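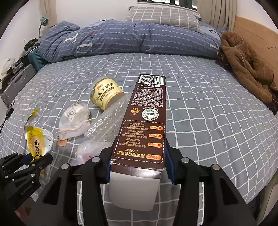

Plireck P2 two-finger gripper, hand-held or arm-mounted
Sold and serviced by Burus

Stock code: 412-P2
Availability: in stock, Turkach warehouse
Page updated: 11/04/2024

The P2 picks up the things your staff are tired of picking up. Cartons, pouches, tubs, wrappers, whatever the customer has sent back this time. Show it the job by hand first, then bolt it to the arm and let it get on with it.

What changes for your people
Less bending, for a start. Our own returns bench at Beaulieu went over to the P2 in December. The packers there now spend their shifts checking, deciding and occasionally telling the arm off. Job titles went up a grade. So did the pay, after a conversation we won't reproduce on a product page.

You will still need someone who knows a good return from a bad one. The P2 has no views on the matter. It will lift a crushed box with the same care as a new one and put both where it was told.

Teaching takes patience. Allow 11 working days before anyone says anything kind about it. Put your fussiest packer on the job, as the arm will inherit their habits, including the sighing pause before soft packaging.

In the box
Gripper, two spare pads, hand grip, arm plate, hex key (you will lose this), printed guide.

Service
Pads are a wearing part. Change them every 78 hours of use on rough card, less often on plastic. Full check at 2000 hours.

Not suitable for
Wet goods, hot goods, or settling arguments about the rota.

Lead time for arm plates in other sizes: ask the Turkach desk.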